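Second Life on the Chopping Board

In Flidstead, the wooden board has crept out of the kitchen. Stusia, the homeware shop on Brophy Street, sold 166 of them last year, and more than a few went to people with no plans to chop anything.

They end up as trays, laptop rests and, in houses with small children, as a place for blocks. A board gives the game an edge. It can be lifted on to a shelf at teatime, and it spares the table underneath.

Maple is the usual choice. It is hard, pale and close-grained, and the strips are glued side by side so that no two boards match. Some buyers want an even cream all over. Others go through the pile for the darker bands, and the shop is used to waiting while they do -- it keeps a bench by the door for whoever came with them. 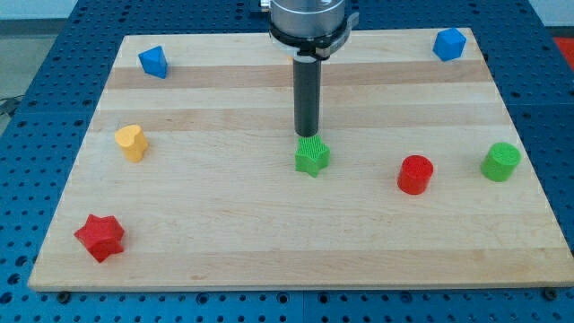 Colour does well against a striped board. A bright blue or a green stands out at once, and a star shape is easier to find than it would be on a patterned rug.

Care is simple. Wipe with a damp cloth, dry it upright and oil it every 3 months. A rough patch can be rubbed down with 400 grit paper, working along the strips. Stusia's next batch, from the Badov workshop, is due in July.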